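We use cookies to remember your settings. Accept | Manage

Ticket: Pal label printer drops off Wi-Fi after sleep
Opened by Deepak Tyagi, Brerwood office
Status: workaround in place

OK so my Pal is doing the thing again. It prints fine all morning, goes to sleep over lunch, and then Bradix says "device not found" until I pull the plug. I've had 14 labels stuck in the queue since yesterday!

Tried so far: new cable, driver reinstall, forgetting the network and adding it back (twice, I typed the password wrong the first time). No change.

June 21, 2020 — update. I gave the printer a fixed address on the router and set the sleep timer to never. It's been up for almost 9 hours and the queue is clear. I'd still like to have sleep back, so please leave this open.

Comments (3)

grunham_desk: Same here with 4 printers. Fixed address alone didn't do it, the sleep timer did.

marla: Is yours on the 5 GHz band? Mine only behaves on 2.4.

Deepak Tyagi: It's on 2.4 already. Will try the new firmware on Monday and post back.

Attachment (1)
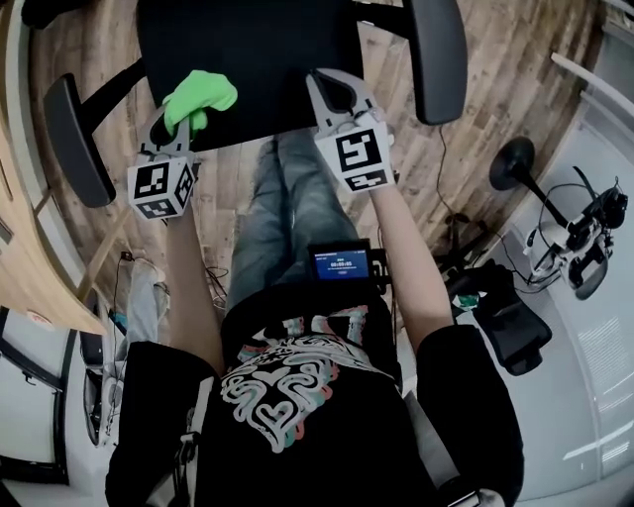 Black office chair, neon-green cloth in the left gripper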